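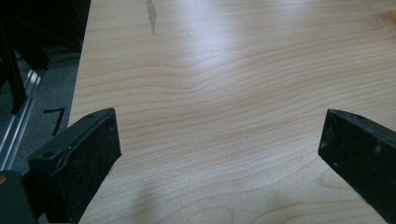

Figure 1. Plateau de la table 3, veinage clair, avec un reflet dans la partie haute et une trace gris foncé près du bord supérieur.

Entretien et remise en état des tables de la salle de travail
Rapport de projet, deuxième année
Groupe : Clodagh Mac Mathúna, Jahangir Mondal, Rhea Calimlim
Encadrant : Alfredo Sison

1. Contexte

La salle de travail du bâtiment Ircombe est ouverte aux étudiants de huit heures à vingt heures. On y mange, on y colle des maquettes, on y pose des sacs. Les tables ont été achetées en une seule commande et n'ont jamais été entretenues autrement qu'à l'éponge. En juin, le responsable du bâtiment, Jericho Pascual, a demandé à notre formation s'il valait mieux les remplacer ou les remettre en état. Le sujet nous a été confié dans le cadre du module Matériaux et usages.

Nous avons limité l'étude aux plateaux. Les piètements sont traités dans le rapport d'un autre groupe et la moquette dépend du contrat de nettoyage.

2. Ce que nous avons cherché à savoir

La demande de départ était large. Après une première réunion avec M. Sison, nous avons retenu deux questions : quelles marques partent avec un nettoyage simple, et à partir de quel état un plateau doit être changé. Le coût est abordé à la fin, de façon partielle.

3. Méthode

Chaque plateau a reçu un numéro. Nous avons noté les marques sur une grille papier, en distinguant les traces en surface (graphite, colle, café), les rayures que l'ongle accroche et les défauts de chant. La même personne, Rhea Calimlim, a rempli toutes les grilles. Nous avions d'abord essayé à deux et les relevés ne concordaient pas, surtout pour les rayures fines.

L'éclairage a posé un problème. Le revêtement renvoie la lumière et, dans la zone du reflet, une partie du veinage disparaît. Sur la figure 1, les lignes du bois se lisent bien vers le centre et en bas à droite, beaucoup moins en haut. Une rayure fine placée dans cette zone peut passer inaperçue. Nous avons donc regardé chaque plateau deux fois, en nous plaçant sur deux côtés différents — c'est long, mais les grilles du second passage sont plus complètes.

Trois méthodes de nettoyage ont été comparées :
Eau tiède et chiffon microfibre.
Savon noir dilué, puis rinçage.
Gomme mélaminée, légèrement humide, sans pression.

Les essais ont commencé sur une chute de plateau fournie par l'atelier Hourani. Nous ne voulions pas découvrir sur une table en service que la gomme laissait une zone mate. C'est d'ailleurs ce qui s'est passé sur la chute quand Jahangir a insisté plus d'une minute au même endroit.

4. Observations

4.1 Traces en surface

Le relevé comprend 152 marques pour l'ensemble des plateaux. La majorité se trouve près des bords, là où les gens s'assoient. Les traces gris foncé sont les plus fréquentes. Celle de la table 3 est étroite et s'amincit vers l'intérieur du plateau. Nous l'avons classée dans les traces en surface, avec un point d'interrogation sur la grille, car nous n'avons pas su en déterminer l'origine. Le graphite et le caoutchouc de semelle (les tables sont parfois empilées sur le côté pendant les vacances) donnent des marques semblables.

L'eau seule enlève le café et les traces de doigts. Elle étale le graphite. Le savon noir donne de meilleurs résultats, à condition de rincer ; sans rinçage, il reste un voile qui retient la poussière dès le lendemain. La gomme vient à bout de presque toutes les traces grises, mais elle use le revêtement et nous ne la conseillons qu'en dernier recours.

4.2 Rayures

Les rayures sont difficiles à classer à cause du dessin du plateau. Le veinage est brun, ondulé, orienté dans le sens horizontal, et une rayure parallèle aux lignes s'y confond. Les rayures en travers se repèrent plus vite. Il est donc probable que notre relevé sous-estime les premières. Nous n'avons pas trouvé de moyen simple de corriger ce biais. La lampe rasante prêtée par l'atelier aidait un peu, mais nous ne l'avons eue qu'une matinée.

4.3 Chants

Les chants n'ont été contrôlés qu'au toucher. Deux plateaux présentent un décollement à un angle. Dans les deux cas, le décollement se situe du côté du passage, et les sacs accrochent probablement la bande à cet endroit. Une recolle à la colle contact a été faite sur l'un d'eux en juillet. Elle tenait encore à la fin du projet, ce qui reste une durée trop courte pour conclure.

5. Coûts

L'enveloppe accordée par le bâtiment était de 500 euros. Les produits de nettoyage et la colle en représentent une petite part. Nous avons demandé un devis de remplacement à Veslow et un devis de rénovation à Flitov. Seul Veslow a répondu avant la date de rendu, et le prix d'un plateau neuf ne comprend ni la dépose ni le transport. La comparaison est donc incomplète et nous préférons ne pas en tirer de chiffre.

6. Proposition

Nous proposons de garder les plateaux, sauf les deux dont l'angle se décolle, qui pourraient être recollés puis revus à la rentrée. Pour l'entretien courant :
Passage au savon noir dilué une fois par semaine, rinçage compris.
Gomme réservée aux traces grises qui résistent, une minute au maximum par zone.
Sous-main obligatoire pour la découpe, à ranger dans l'armoire de la salle.

M. Pascual a demandé si un vernis de protection était envisageable. D'après les essais sur la chute, le vernis accroche mal sans ponçage, et le ponçage abîme le décor. Nous avons abandonné cette piste après deux essais.

7. Limites et difficultés

La salle n'a jamais été fermée pendant le projet. Des marques ont pu apparaître entre le premier et le second passage, et nous ne pouvons pas les distinguer de celles que nous avions manquées. Il aurait fallu relever les tables le matin avant l'ouverture, ce que nous n'avons obtenu que pour la table 3 et sa voisine.

La grille elle-même a changé en cours de route. La colonne « chant » a été ajoutée après coup, et Clodagh a dû reprendre les premières fiches. Il manque la taille des marques, que nous avions jugée inutile au départ et qui aurait servi pour fixer un seuil de remplacement. Notre seconde question n'a donc qu'une réponse partielle.

8. Répartition du travail

Rhea Calimlim : relevés et saisie des grilles.
Jahangir Mondal : essais de nettoyage, recolle.
Clodagh Mac Mathúna : devis, rédaction, reprise des fiches.

Les grilles papier sont conservées à l'atelier Hourani, dans le classeur du module. La version saisie est disponible auprès de M. Sison.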